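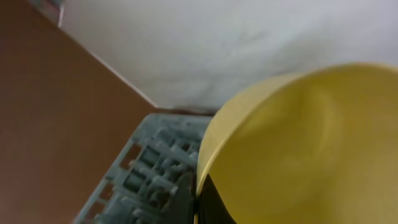 Washing-up is dull, and that is why people who build robots keep trying to get robots to do it. You would think it would be easy. You can probably put a bowl in a dish rack while arguing with your brother and thinking about lunch. A robot can't argue with anybody's brother, so it has more time to concentrate, and it still finds the bowl difficult. Part of the trouble is what it has to go on. A camera down at the robot's wrist sees the world from very close up: one black finger up against something big and yellow, a bit of grey rack next to it, and a lot of brown and white that could be almost anything. Try walking round your kitchen with your nose that close to everything and see how far you get. (Ask first. Mind the cooker.)

The robot in this story is called Pemero. It lives in a shared workshop, a place where lots of people pay a bit each month to use the same tools and then lose them. Pemero was put together there over one winter by Sofia Liapis and Shayne Gilchrist, who wanted a robot to deal with the workshop's crockery. They could have washed up every mug in the building many times over in the hours it took. Please don't mention this to Sofia.

What is it made of?

Mostly, Pemero is arms. It has two of them, and no head to speak of, no legs and no face. People are often disappointed by this. If you came hoping for something that marches about saying "Greetings, human", you will need to try another workshop.

Each arm works a bit like yours. Hold your own arm out and have a look. You have a shoulder, which swings about in nearly every direction. You have an elbow, which bends one way and complains about the other. You have a wrist, which tilts and turns. A robot arm has joints too, and in each joint there is a motor. The stiff bits between the joints are called links. Your links are bones. A robot's links are whatever the builder could get hold of that doesn't bend.

Then there are the cables. Motors need electricity, and they need to be told what to do, so wires have to run all the way along the arm. Every time a joint bends, the cable has to come along for the ride. If you pull it too tight, the arm tugs it out. If you leave too much hanging, it swings about and catches on the crockery. Shayne did the cables on Pemero four times. He says the fourth time was the good one, although he also said that about the second.

At the end of the arm is the gripper, which does the job of a hand. You have four fingers and a thumb. Most grippers make do with two fingers that open and shut like a pair of kitchen tongs. Go and find some tongs, if you have them, and try to pick up a spoon, a sock and a grape. The spoon will go all right. The sock will go surprisingly well. The grape will go under the fridge. 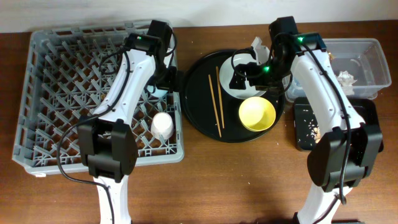

Two arms sound twice as good as one, and sometimes they are. One arm can keep a thing steady while the other does something clever to it. One can be busy on the left while the other is busy on the right. There is just one new problem, which you will know about if you have ever shared the back seat of a car. The arms get in each other's way.

You never bump your own elbows together by accident, or hardly ever. Your brain knows where both arms are without looking. Shut your eyes and touch your nose. Now touch your left thumb with your right thumb. That is a very good trick, and you did it without any lessons. A robot manages it with sums. There is a sensor in each joint which measures how far it has turned, and the computer works out from all those turns where the fingers must be. It does this again and again, many times every second, and it never gets bored and starts drawing on the desk.

How do you tell it what to do?

The old way is to give a robot a list of instructions. Turn this joint this much. Turn that joint that much. Shut the gripper. This works beautifully in a factory, where the same part turns up in the same spot all day long. It works terribly with washing-up. Nobody on Earth puts a plate down in exactly the same place twice. If the bowl has moved by the width of your thumb, a robot with a list will grab a handful of air, lift the air carefully, and put it in the rack.

Sofia's first program did precisely this. She says it was the tidiest handling of nothing at all that she has ever seen.

The newer way is to show the robot. A person moves the arms through the job, over and over, while the computer keeps a record of what the cameras saw and what every joint was doing. Each go is called a demonstration. Afterwards the computer hunts through all of them for patterns. When the bowl is over there, the arm goes like this. When the bowl is nearer, the arm goes like that. Given enough demonstrations, it can have a fair guess at what to do about a bowl in a place it hasn't met before.

"Enough" is a big word here. Pemero has had 2,685 demonstrations so far. Angeliki Rallis, who joined the project because she had been told there was cake, did 1,800 of those herself. There was cake, to be fair, but it ran out quite early on.

It is slow work. If you would like to know what it feels like, put a cup in a dish rack. Take it out again. Move it a little to the left. Put it in the rack. Take it out again. Carry on until somebody calls you for tea, and then do it all again tomorrow, and try to look interested.

What has it got to look at?

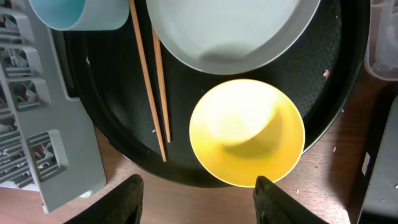
Bowls are a mean thing to give a robot, and builders give them bowls all the time. They are wider at the top than at the bottom, they're curved all over, and there is nothing on them to hold except the edge. Before it can pick one up, the gripper has to open wide enough and come in at the right spot, and you can see that business in those two black fingers, held apart with the yellow bowl between them. Look at the light as well. One side of the bowl is so bright that it has gone nearly cream, and another part is in shadow. You know perfectly well that it's yellow all over. A computer gets only the numbers from the camera, and the numbers say there is a pale bit and a dark bit and leave it to sort out the rest.

Chopsticks are worse, in their own way. They are thin and lie very flat. To pick one up you must get your fingers right down to the tray without ramming them into it. If the gripper stops a tiny bit high, it shuts above the chopstick. If it goes a tiny bit low, it pushes against the tray with all the strength of its motors, and something has to give. On one bad afternoon in November the thing that gave was a finger, which pinged off across the workshop and has never been found.

And then there are crumbs. To you a crumb is a crumb. To a robot it could be part of the job. Should it pick that up? Does it belong in the rack? Themis Manolakis, who looks after Pemero's software, spent 40 minutes one evening working out why the right arm kept hovering over one corner of the table as if it had lost a contact lens. It was interested in a bit of toast.

Why not just buy a dishwasher?

Eustaquio Villalobos, who makes guitars at the next bench and has to listen to all this, asks the same thing most weeks. It is a good question. A dishwasher is a robot of a sort. It is also cheap, quick and very good at its one job. What it can't do is put the plates in. Somebody still has to pick up each thing, look at its shape, find a gap and fit it in the right way round. In your house that somebody may well be you. That fiddly part in the middle, done by hands, is the part that robots can't yet do reliably, and it is the same fiddly part whether you are loading a rack, packing a bag of shopping or putting away toys.

So the people who work on it aren't really after a clean mug. They want a machine that can cope with a messy table, with things left wherever they happened to be left. If it can cope with one messy table, it might cope with the next one.

Could you build one?

A small one, yes, with a grown-up to help. You don't need to begin with two arms and a dish rack. Start with a gripper. You can make one from two strips of thick card, a split pin and some string, and it will teach you most of what you need to know about why things get dropped. Stick a bit of rubber glove on the inside of each finger and try again. Then try it wet.

After that, have a go at being the robot. Get a friend to sit with their eyes shut and one hand shaped like tongs. Put a plastic bowl (plastic!) on the table and tell them how to pick it up, using only words like left, right, up, down, open and shut. You aren't allowed to say "no, the other left", although you will. Swap over when you have both stopped speaking to each other.

As for Pemero, it is still learning. It practises in the evenings, when the big saws are off and the floor has stopped shaking, and the mugs in the workshop sink are still washed by Angeliki.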